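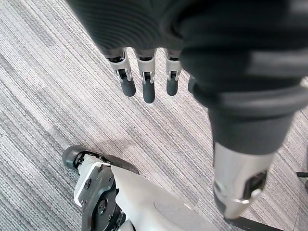 Ticket 571: Glove fabric over finger linkages, request for exemption from the cover rule

Status: Reopened
Queue: Hand and wrist hardware
Site: Skasholm, carpeted bay
Priority: Normal (requester asked for High)

Original request

We would like the knit glove and the fabric sleeve signed off as approved covers under section 4 of the Nyitrai shop rules. The glove covers the back of the hand and stops short of the finger joints, so it can't get into the linkages. Nandex says the material is suitable for robot use. Please close the older ticket on this, as it is holding up the February schedule.

Reply, hardware queue

Not closing it yet. "Suitable for robot use" is a sentence on a sales sheet. I asked Nandex what it was tested against and got the same sheet back with a different cover page. Section 4 asks for three things on any soft cover near a moving joint: a fixed edge, a stated clearance at full travel, and an inspection interval. The request has none of them.

I also don't agree that the glove stops short of anything. With the hand hanging palm-down over the carpet, the fingers come out from under the cuff and the knit bunches up near the knuckles. On the right side the sleeve's folds hang over the last finger far enough that you only get its dark tip. The small hinges on the front of the silver segments are open, linkage and screw heads included. Loose knit close to an open hinge is the exact case the rule was written for.

Requester update, 9:40

We ran 150 open and close cycles with the glove on and saw no snags. The hand reported no faults.

Reply, hardware queue

Was that with the wrist straight or with it turned? Fabric moves when the wrist moves. Also, a lack of faults tells me the motor current stayed under its limit. A single pulled thread won't trip that. I have taken thread out of a joint that had never logged anything.

Please repeat as follows and log it here:

1. Power off the hand and lock out the arm at the cabinet. The stop button alone doesn't count as lockout, whatever the bay sign says.
2. Look over the knit with a hand lamp, cuff first, then between the fingers. Write down any pulls or frayed loops before you start.
3. Fix the cuff edge. Tape is allowed for the test and not allowed for service.
4. Restore power and run 256 cycles, half with the wrist straight and half at the end of its turn.
5. Lock out again and repeat the look-over. Compare with what you wrote in step 2.

Requester update, 14:15

Done. One loop pulled near the cuff, right side, in the turned half. No thread found in the joint. We consider this cosmetic.

Reply, hardware queue

It's a pulled loop on the side where the fabric already sits over the finger. I wouldn't call that cosmetic, and I don't think you would either if it were on somebody else's bay.

Second matter, and please don't open a separate ticket for it. Section 6 covers working the hand close to other machine parts. In this posture there is a white shell with a small black wheel and a screwed-on mounting plate below and to the left of the fingers. Where is the keep-out distance for that? I looked in the cell file and found 70 mm, entered with no initials and no method. A number like that could have come from a tape measure or from thin air. The rule says measured from the fingertip at full extension, and the middle fingertip reaches lowest with the hand as it is, so measure from that one and then check the others.

Requester update

Falodent audited this bay and passed it. Does that not cover section 6?

Reply, hardware queue

No. I read the Falodent report. It covers guarding, signs and the emergency stop. It doesn't mention fabric, wheels or the distance between them. A pass on one list is a pass on that list — I don't know why this has to be argued every time.

Decision for now

Exemption refused. The glove may be used at reduced speed, wrist straight only, with a look-over before each run. The sleeve is a separate item and needs its own line in the cover register.

Open items

Cuff edge: permanent fixing to be proposed by requester.
Clearance at full travel: not stated.
Keep-out distance: remeasure, with initials and method.
Nandex: asked again for the test record. No answer yet.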